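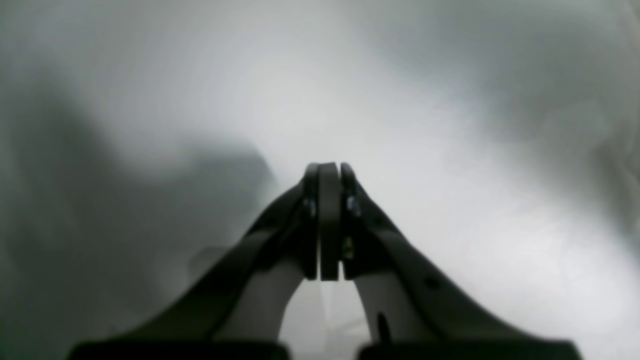
Forum > Manipulation > Collecting demos

Closed-gripper frames at the start of each demo: trim or keep?
Posted 14 Nov 2020 by Cheung

We're recording cloth folding by teleop, 51 demos so far. Most start with the fingers shut over white fabric for 2 or 3 seconds before the operator moves. The wrist view is mostly grey blur behind the fingertips. Should I cut that part?

Ciroteck
Trim it, but leave a few frames. Our first policy learned to sit still because every demo began with a pause. Check the gripper state is logged as closed in those frames too. I'd also try a coloured cloth, as white on white gave us grief.

Proltico
keep everything, you can always trim later

Trindusholm
Keep the raw files and trim a copy. We retrained on 30 trimmed demos in September and the stalling went away.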